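Up the stairs with Iqra Dogar

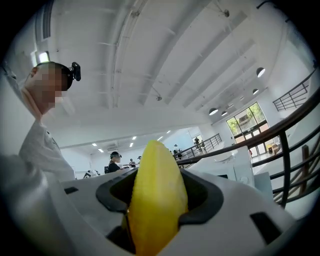 I'd been wanting to talk to Iqra Dogar about lighting ever since I heard her go on (lovingly, and at length) about dome pendants over someone else's dinner. She looks after the interiors side of Lerkamberg, a small practice that does up shared workspaces, and she'd said I could come along one morning in December if I promised not to ask about colour trends. I promised. I lasted 12 minutes.

"Everybody starts with the walls," she said, when I cracked. "I start with my neck. I go in and I look up, and I keep looking up until it hurts."

So we looked up! It's a white ceiling with the beams and the ducts left on show, and I asked whether she'd ever been tempted to box them in. She pulled a face. "Hina wanted to. We argued for weeks." Hina Awan is her business partner and likes a smooth ceiling. "She said it would look like a car park. I said paint it all white and see. She came round in the end, though she'll tell you she didn't."

The dome pendants were Iqra's choice from the start. They hang in a row down one side, and she's fussy about rows. "You want the eye to have something to walk along. One big lamp just sits there, doesn't it? A row takes you down the room." Further back, where the ceiling is lower, there are recessed lights instead, plain rectangles. "Hang a pendant under a low bit and Hubert will find it with his forehead."

Then we got on to the staircase, which I'd have put first if it were up to me. It's dark metal with a brown handrail, and it curves. Iqra says the curve caused more emails than the rest of the job put together, 60 of them in one month, most from Elsie Cheetham, who was running the budget and wanted a straight one.

"Elsie was right about the money," Iqra said. "But people stop on a curved stair and have a chat, and you can't put that on a spreadsheet. I did try."

I asked about the railing on the upper floor, with its black vertical bars, and whether it was meant to match. "Match is a strong word. They're cousins."

Her next job is for Wamura, an old shop with a ceiling she hasn't been allowed to see yet. She's asked them twice for a ladder.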